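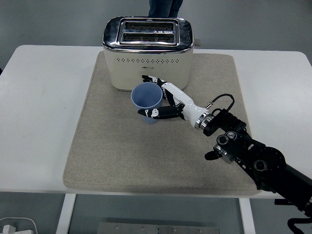

3. Materials and table layout

3.1 Table and covering

All of the layouts in the Tretuvum study were built on white rectangular tables set up next to a plain wall. A white top was chosen at the Perndale site after a first round on a dark top, where shadows under the objects could not be told apart from the surface. The same type of table was then used for every layout reported in Section 4.

A large beige felt mat was laid across the center of the table before any object was placed. The mat does not cover the whole top. Bare surface remains to the left and right of it, and a narrower strip remains along the front edge. The bare bands were kept on purpose. In the household interviews that preceded this study, people who used a table covering treated its outline as a boundary for the things in daily use, and objects that had been set aside for washing or storage were more often put down outside it. We wanted this boundary to be available to participants without being mentioned to them.

Felt was preferred to the other coverings we tried. A cotton cloth wrinkled when an appliance was pushed across it, and the folds changed where a cup could stand. A vinyl covering stayed flat but let light cups slide when they were touched. Felt holds a light cup in place well enough for its position to be recorded later. It also softens the sound of objects being set down, and several participants had complained about that sound on the bare top. Its drawback is that it collects crumbs. No bread was used in the sessions, so the mats were only brushed at the end of each day.

The mats were supplied by Eleck in one color. They came folded, and the fold lines were steamed out before first use. Corners that had begun to curl were pressed flat under a board overnight. A mat that would not lie flat at one or more corners was taken out of use.

3.2 Appliances

The appliance set was drawn from the items that households in the interviews reported keeping on or beside the table during breakfast. Kettles, toasters, and small coffee makers were named most often. Toasters are given the most space in this paper. A kettle is lifted from its place to be used, and its position on the table is renewed several times in a morning. A toaster stays where it is put, and other objects are arranged around it.

We used two-slot toasters in pale colors. Toasters with a single long slot were tested but left out of the final set, as participants disagreed about which side was the front. The front of a two-slot toaster was identified in the same way by nearly all participants, and they turned that side toward themselves when they were asked to place it. The toasters were never plugged in during the sessions. Cords were led away behind the appliance or removed.

Reflective surfaces needed some attention. Polished metal picks up the colors around it, and participants judging layouts from photographs sometimes took a reflection for an additional object. Strong side lighting made this worse. The overhead lights in the room were fitted with diffusers, and the window blinds were kept down. Under these conditions a polished top shows soft gray and white highlights, and the mistake was no longer made.

3.3 Cups

Cups were chosen from the Kong range and from a mixed box of household plastic cups. The final selection included straight and tapered sides, narrow and wide openings, and both matte and glossy finishes. Cups with handles were used in a separate block of sessions. A handle gives the cup a direction, and participants turned the cup to make the handle easy to reach even when they had no other reason to move it. This makes it hard to compare cups with and without handles in the same layout, and the handled cups are not discussed further here.

The plastic cups were light and were used empty. An empty cup behaves differently from a full one in that it can be pushed, nested, or tipped with very little effort, and people are less careful with it. We accepted this limitation. The subject of the study is where cups are put when the table is being set or cleared, and at both of these times the cups are usually empty.

Color was kept distinct from that of the mat and the appliances. Beige and cream cups were removed from the box at the start. Light blue, green, and red cups were kept. Within the blue cups, the inside often appears darker than the outside when seen from above, and the coding instructions therefore refer to cups by their outer color only.

3.4 Starting positions

Each layout began with one appliance standing toward the back of the mat and one cup placed in relation to it. We defined 4 starting positions for the cup: in front of the appliance, to its left, to its right, and on the bare table outside the mat. The appliance itself was allowed to stand a little to either side of the center line. A strictly centered appliance was read by participants as part of a display, and they were reluctant to touch anything near it.

For the front position, the cup was placed close to the lower part of the appliance. Figure 1 shows this starting position with a toaster. The cup is light blue with a wide opening, and it stands slightly to the left of the middle of the toaster, with its rim almost touching the front face. The short distance between the two is typical of the front position and is the feature that distinguishes it from the others in the ratings.

The front position is of interest for practical reasons. A cup standing there blocks nothing that is needed to load the toaster, which is filled from above. It does take away the free area directly in front of the appliance, where interviewed households said they put down a plate. The lever is on the right side of the toaster in Figure 1, and a cup to the left of the middle leaves it free. When the same cup is moved to the right position, participants described the layout as being in the way, even though the distance to the appliance was the same.

Close placement also limits how a cup can be picked up. A cup on open felt can be taken from any side. With the toaster directly behind it, the back of the rim has to be approached through the gap between the two objects or from above. Participants who were asked to move the cup without touching the toaster usually took it by the left and right sides or by the front of the rim. Some reached over it and drew it forward first. We coded these as separate ways of clearing, with the results given in Section 4.3.

3.5 Setting and clearing tasks

Each session consisted of a setting task followed by a clearing task. In the setting task, participants were asked to arrange the table for one person having breakfast. In the clearing task, they were asked to make the table ready for something else. The wording of the second task was left open. In earlier trials the instruction to clear the table had led people to remove everything, including the mat, and nothing could be learned about the order in which things were moved.

A total of 200 layouts were prepared. The photographs of these layouts and of their final arrangements were rated afterward by a separate group, giving 1,000 ratings in all. Each session was limited to 20 minutes. Few participants used the full time, and the ones who did were mostly occupied with the handled cups.

Between sessions the cup was wiped, the appliance was returned to the back of the mat, and the mat was checked against small pencil marks on the tabletop. The marks were light enough that participants did not comment on them. If the mat had moved, it was lifted and laid again. Dragging it back stretched the felt along one side and left the edge slightly curved.

3.6 What was recorded

For every final arrangement we recorded whether the cup was on the mat, whether the appliance had been moved, and which side of the appliance the cup stood on. Distances were measured from the nearest point of the cup's rim to the nearest face of the appliance. The rim was used instead of the base. Tapered cups are wider at the top, so a cup can almost meet the appliance at the rim and still show a clear space lower down. Measuring from the base had made tapered cups seem farther away than straight cups that looked equally close.

Orientation of the appliance was recorded as facing the participant, turned to the left, or turned to the right. Small turns were ignored. A toaster that had been nudged while a cup was being taken away was recorded as moved only if one of its corners had left its original place on the mat. On felt this could be checked for a short time after the appliance was shifted, from the marks its feet left in the surface. The marks faded by the next session, and the check was therefore made before the table was reset.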